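Chore Recorders Wanted (Part-Time, Paid, Your Own Mess Welcome)
Altirance Home Tasks Group
Posted October 6, 2026

Can a machine tidy your bedroom yet? We have been asked this at every family dinner since the group started, usually by someone holding a dish towel and looking hopeful. The short answer is no. The longer answer is that it can do a few pieces of the job, slowly, on a good day, if you haven't moved the lamp.

We are hiring 12 people to help with the rest. You will do ordinary chores in your own home using a pair of hand-held grippers, and the recordings will be used to train Fosta, our household arm. You squeeze, the fingers close, you put the thing where it goes. Then you take it out and do it again, which will feel familiar to anyone who has lived with a toddler.

Our current list has 184 chores on it. Fosta is decent at towels. It is fair at mugs and has strong opinions about socks. It is poor at small, slippery or tangled things, and so that is where most of your hours will go: buttons, charging cables, hair ties, the contents of the drawer you don't open when guests are over. And jewelry. A bracelet has no proper top or bottom, it changes shape when you lift it, and it likes to take its neighbor along.
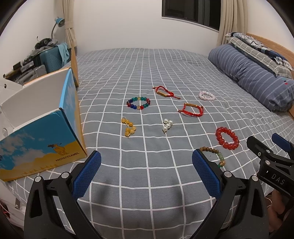
Jewelry sorting, bedroom. Beads, braided cord and a cardboard box on the bed.

A person clears a bed like that without once thinking about it. Fosta thinks about it a great deal. On our last round of small-item trials it made 1,483 attempts, and Loukia Raptis, who scored them, has asked not to be assigned to beads again before May.

What you'll do

Record chores from the list, in sessions of 2 hours, at times that suit you.
Reset between takes. Please vary it. If every necklace starts in the same spot, the arm learns the spot and nothing about necklaces.
Leave the fumbles in. A drop followed by a second try is more use to us than a perfect grab.
Write a line or two after each session. "Cord kept slipping, tried from the side" is plenty. We don't need a poem, although Bart Hermans has received several and kept them.

Who we're looking for

Adults with a home that looks lived in. No technical background needed. You should be comfortable using both hands for a while, patient with repetition, and able to follow a written task sheet even when you know a better way to fold a pillowcase. Tell us about the better way afterward. Left-handed people are very welcome and currently outnumbered.

Please check with whoever else lives there before you apply. Mail, medication labels and family photos need to be put away before recording starts.

Pay and practical matters

Sessions are paid by the hour, resets included, and so is the training session. We lend you the equipment and collect it when you finish. You can stop at any time and keep what you've earned. Fosta will not be coming to your house, so please don't leave the ironing out for it.

How to apply

Use the form on this page and tell us which chore you would hand over first, and which one you'd never trust to a machine. Marijke Bosman reads all applications. Questions about recordings and privacy go to Ladan Rahimi through the same form; choose "Recordings" from the menu.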